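Projects > Law and Society > Student reports > Who decides what goes in a locker search?

Who decides what goes in a locker search?

Project report by Yaowalak Chuensuk, second year, Law and Society module

I picked this topic because of an argument at my old school in Mokarville, where a head of year opened a whole row of lockers one November morning while we were in lessons. My friends and I spent the entire lunch break debating whether she was allowed to (we had no idea, obviously, but we were very loud about it). Three years on I finally got to find out how schools set these rules, and I have loved nearly every minute of it.

My question was a narrow one. When a school writes down its rules on searching lockers and bags, how much does it tell pupils about their own rights? I wasn't trying to work out whether searches are right or wrong in general. I wanted to look at the wording, and at what pupils believe the wording says.

I used two sources. The first was a set of 15 written search policies from secondary schools in Mokarville and the Trisside district, all of them published on the schools' own websites. The second was a survey of pupils at the same schools, which went out through form tutors. I had hoped for 500 replies and got 685, so I was over the moon!

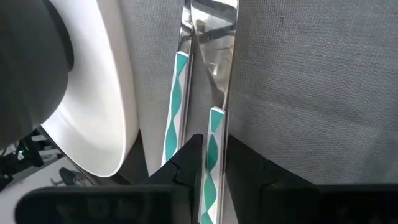 Reading time: 4 minutes

The policies first. They vary far more than I expected. The shortest is a single paragraph in the middle of a behaviour policy, between chewing gum and mobile phones. The longest runs to 2,257 words and has its own appendix on sports bags. Most of them sit somewhere in the middle and were plainly copied from one another, down to the same missing comma in the same sentence – I found it in four different schools.

All of them say that staff may search a locker. Where they part ways is on whether the pupil should be there. Six say the pupil must be present unless there is a risk of serious harm. Five say the pupil should be present "where practical", a phrase none of them explains. The other four don't mention it at all. My old school is one of those four, so the lunchtime argument could have gone on for ever.

Bags are handled more carefully than lockers. I think this comes from the idea that a locker belongs to the school and is only lent out, while a bag belongs to the pupil. One policy, written with help from a local law firm called Van Rooij, spells this out in a really clear way. It gives the pupil the right to ask why the search is happening and to have the answer written down. It is also the only one I would hand to a Year 7 and expect them to follow.

Then the survey. I asked pupils whether they had read their school's policy, whether they thought a teacher could open their locker without telling them, and what they would do if they thought a search was unfair. Hardly any had read it. That didn't stop them having firm views! Pupils at the schools with the strictest wording were often the most certain that nobody could touch their locker. The last question got the saddest answers. "Tell my mum" was the most common, and "nothing" came second. Very few mentioned a complaint form, though nearly every school has one.

There are weak points in my method. Form tutors chose whether to hand out the survey, so some year groups are barely there. I also wrote one question badly: I used the word "search" when some pupils clearly took it to mean a search of their pockets. I would split that into two questions next time.

I typed the results into Stikel, the survey tool our department uses, and checked the open answers by hand. That took most of a fortnight. My advice to anyone in the year below is to limit yourself to one open question, or start earlier than I did.

What I would love to do next is ask the schools themselves. Two deputy heads have already said they'll talk to me, and one is rewriting her policy this term and wants to see my notes on the wording. I've sent her the Van Rooij paragraph and the list of places where "where practical" turns up.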